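# ¿Mano con dedos o pinza de dos dedos para doblar ropa?

**tornillo_flojo** · 4/8/21

Hola a todos! Llevo desde febrero montando un puesto de dos brazos para manipular tela (camisetas, paños, algún trapo de cocina cuando me canso de las camisetas) y estoy hecho un lío con los efectores. Ahora mismo tengo acceso a dos cosas: una pinza paralela de dos dedos de Hanholm, que es un tanque, y una mano articulada de Kimaro que me presta un compañero hasta que la necesite él. El controlador es un Nerkus y la cámara va arriba, mirando a la mesa.

Con cajas y botes no tengo dudas, la pinza gana de calle. Pero con tela la cosa cambia. La pinza o me coge demasiado o se cierra en el aire, y la mano a veces roza la capa de arriba y la arrastra sin levantarla. He probado a bajar la fuerza al 20 % y no he notado gran cosa. También he leído por ahí que el problema suele ser la cámara y no los dedos, y eso ya me desespera, porque la calibración la hice con todo el cariño del mundo.

Qué pondríais vosotros? Dos iguales? Uno de cada? Tengo presupuesto para una compra y ya, así que no me digáis "las dos cosas" jeje.

---

**pepe_servo**

La pinza. Menos piezas, menos disgustos. La mano es muy bonita para enseñarla en una feria pero a la que se te afloja un tendón ya tienes la tarde echada. Y cambia las almohadillas por silicona, que las de serie para tela patinan un montón.

---

**Roxana Marulanda**

Uy, yo pasé por esto mismo y le di muchas vueltas, así que me vas a perdonar el ladrillo.

Primero, la fuerza. Bajarla sola no te arregla nada si no bajas también la velocidad de cierre. Con tela, lo que importa es cómo llega la punta del dedo a la mesa: si llega inclinada, empuja el borde y te hace un bulto delante (eso es lo que a mí me pasaba todo el rato). Yo acabé entrando casi en paralelo a la mesa, con el dedo inferior pegado a la superficie, y ahí la pinza de dos dedos mejoró una barbaridad.

Segundo, la mano. No la descartes tan rápido como dice Pepe! Para sujetar y estirar me gusta más que la pinza, porque puedes apoyar las yemas y hacer de pisapapeles mientras el otro brazo trabaja. Para pellizcar una sola capa, en cambio, me falla más de lo que me gustaría. Hice 200 intentos de agarre por el borde con cada una, misma tela y misma luz, y la mano se quedó sin coger nada en 29. De la pinza no te doy el número porque cambié las almohadillas a la mitad y ya no vale la comparación (error de novata, lo sé).

Tercero, y aquí sí que me pongo pesada: prueba con ropa negra. Si tu sistema aguanta una prenda negra con dedos negros encima, aguanta lo que le eches. El borde de la tela y la punta del dedo se confunden, y lo que parecía un problema de agarre resulta ser que la cámara no sabe dónde acaba una cosa y empieza la otra. A mí con una toalla clara me iba todo de maravilla y pensaba que ya lo tenía, ja.

Entonces, mi respuesta: uno de cada. Ya tienes la pinza, así que gástate el dinero en la mano, ponla de un lado y deja la pinza del otro. Y si tu compañero te deja la suya unas semanas más, aprovecha y no compres todavía.

Os dejo las pruebas con negro, la tela recogida con mano a la izquierda y pinza a la derecha, y luego una camiseta extendida:

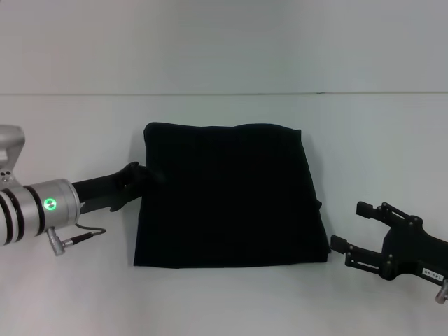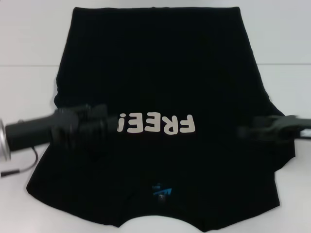 Con la camiseta abierta yo miraría sobre todo la velocidad. Si ves los dedos borrosos en tus imágenes, baja el tiempo de exposición antes de tocar nada del controlador, y mete más luz para compensar.

---

**tornillo_flojo**

Mil gracias, Roxana, no había caído en lo de la velocidad de cierre! Yo solo tocaba la fuerza, como un burro. Una cosa: el driver de Fokus para la cámara me deja fijar la exposición a mano, pero si la bajo mucho me sale un ruido horrible en las zonas oscuras y el negro se me queda hecho una mancha. Voy a probar con otro foco de lado, a ver si así se marcan algo los pliegues. Lo de entrar en paralelo a la mesa lo intento primero con la pinza, y si mejora os pongo los números con las mismas almohadillas de principio a fin, prometido.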